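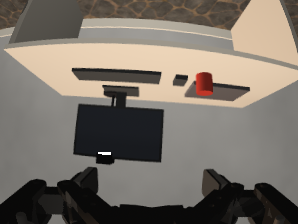 Figure 1. Simulated workspace with counter surface and gripper.

3.2 Applicant materials and rating procedure

Personal statements were collected from applicants to the surgical residency program at Posthorpe during one application cycle, which closed in July. Of the 1842 files received, 700 were drawn at random for rating. Files with no personal statement, or with a statement in a language other than English, were replaced by the next file on the list. Names, medical schools and hospital names were removed before the statements were passed to the raters.

Each statement was read by 2 raters who worked separately. Both had served on a residency selection panel in the past but had no role in the cycle under study. They scored clarity, fit with the specialty, and use of clinical experience on the Bennani scale, which runs from one to seven for each item. Where the total scores differed by more than three points, a third rater (H.R.) read the statement and the middle total was kept.

Applicants were asked on a separate form whether they had paid for editing help. The form was not shown to the raters or to the program. Help from friends, family or a school adviser was recorded but was not counted as paid editing. We did not ask for the name of the editing service or the price.

Letters of recommendation were handled in the same way, except that length was also recorded. For 52 applicants one letter was missing when rating began. These applicants were kept in the analysis of personal statements and left out of the analysis of letters. Slaoui and Ivanov used a similar rule in their earlier work on fellowship files, and we followed it so that the two sets of results could be compared.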